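Forum > Equipment and Purchasing > Two-arm cell for table clearing, what to budget first

ksv_bench
Planning next year's spend for the Kisutville cell. Work is table clearing: plates, mugs, bowls, spoons and forks, two arms per table. I have 3000 left after the arms. Candidates are spare fingers from Brolleo, a second controller from Clultton, or better tables and fixturing. Plans are due to Tassanee Rattanakul in September. What would you buy first?

torque_curve
Fingers. Flatware is thin and a worn pad won't pick it up off a flat plate. Put 1000 into two spare sets and a box of pads, and hold the rest.

Tala Saab
Disagree on the order. Pads are a consumable and belong on the monthly line. If you charge them to capital you will have the same argument again next year. What is the cable routing like on your arms? We lost more hours at Qaisi to snagged cables than to fingers.

torque_curve
Fine on the accounting. They still have to be on the shelf before the cell runs a full shift, whichever line they sit on.

ksv_bench
Routing is external. I have a quote for clips and sleeving but left it out of the first draft. Tables are mixed too — one height would save re-teaching. This is the work:

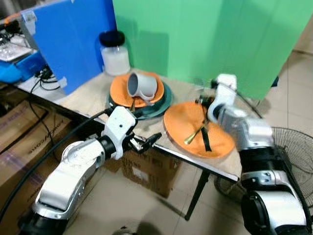
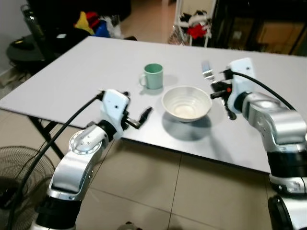
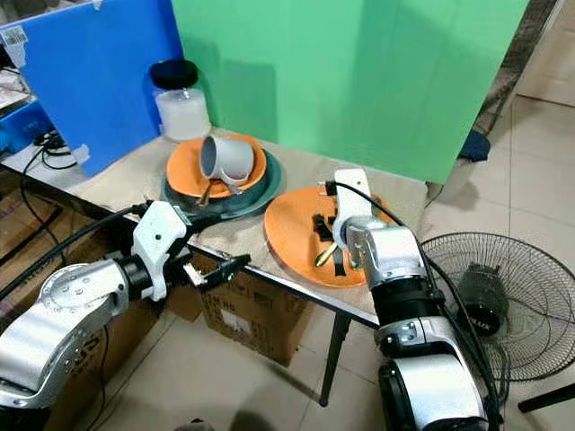

The controller is the item I can't settle. Clultton quotes eight weeks, and if the one we have fails the cell is down for all of it. Against that, it would take nearly the whole amount and might sit in a cabinet for years.

Tala Saab
Ask whether they do an exchange unit. Ours does, for a yearly fee, and it ships in two days. I would do that, then sleeving, then matched tables bolted to the floor. Get the fee in writing before you submit.

drawbar
Bolting down is a mistake if the layout is going to change. Locking feet and a floor template get you back to position well enough, and you re-check the calibration anyway.

Tala Saab
Depends on your tolerance. For forks I would bolt.

ksv_bench
Asking about the exchange unit today. Sleeving goes in, pads move to consumables. Tables stay open until I have a price for both kinds of feet.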